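Ayanda Pretorius @ayandapretorius
Mar 1, 2019

Our church has just finished a run of evenings on rest. I led four of them and want to put down what I heard. Short thread.

We began with Exodus 20 and Deuteronomy 5. The Sabbath command is in both, but the reasons given differ. Exodus points to creation, Deuteronomy to slavery in Egypt. Most people in the room had only known the first.

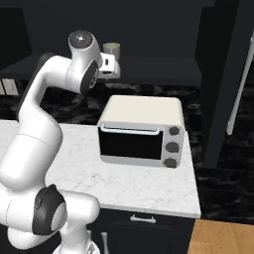 Deuteronomy got the longer discussion. It says your servants must rest as well as you. Anika Mbeki works nights in a care home and asked who does her shift if she takes the day. We didn't have an answer for her.

We had 26 people the first night and 18 the last. It was January and the hall heating is poor, so I don't read much into that.

Raimonds Vanags spoke on the second evening. He grew up Lutheran in Latvia and remembers Sunday as a day of long lunches and no washing on the line. As a boy he found it dull. He keeps it fairly strictly now.

Two people said sermons on rest make them feel guilty. They hear one more thing they are failing to do. I have preached that sermon myself and will look at it again.

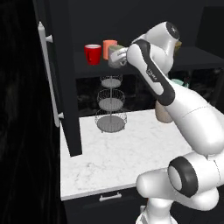
Mark 2:27 came up every night: "The sabbath was made for man, and not man for the sabbath." Some use it to drop the day altogether. I think Jesus is arguing about how to keep it, and the rest of the chapter reads better that way.

Lợi Đào runs a shop and closed it on Sundays for the whole series. He lost some trade. He hasn't decided whether to carry on and I haven't pressed him.

Something I'd change: we left prayer to the last ten minutes each time and usually ran over. Next time it goes first.

Notes from all four evenings come to nearly 40 pages, mostly my handwriting. Trí Văn is typing them up. Message me if you'd like a copy.

After Easter we start on Ruth.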